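New on the bench: the Suko folding kit

We've had the Suko kit from Nurkusico on trial for 3 weeks now, and I'm a little smitten. It comes as a two-finger gripper, a wrist camera and a set of cloth-handling routines you can edit yourself, and Dagim Abdella had ours picking up laundry on day one.

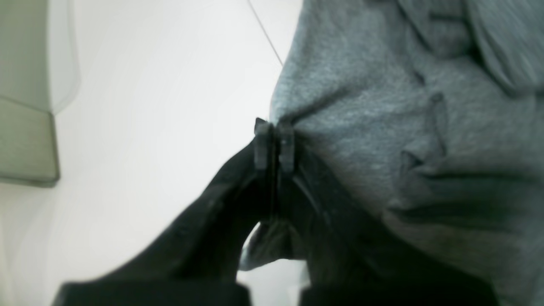
Soft fabric is the hard part of this work – edges hide, layers slide over each other – so I love that the routines let you set how far the fingers close before they lift. Mihret Alemneh has been trying 16 different garments and keeping notes on every grasp. My one gripe is the manual, which skips calibration almost entirely.
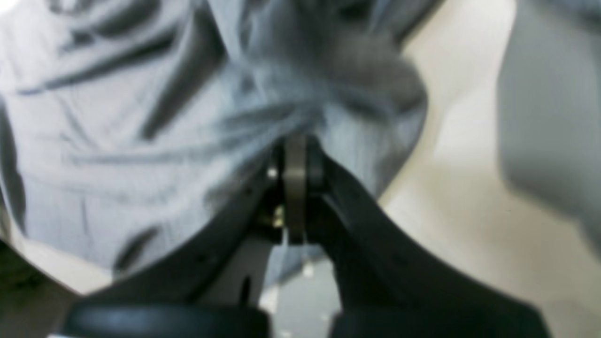

Gray cloth held between the fingers, up close.

The trial runs another 5 weeks. Come by the Culside workshop if you'd like a turn at the controls, and bring a shirt you don't mind getting wrinkled!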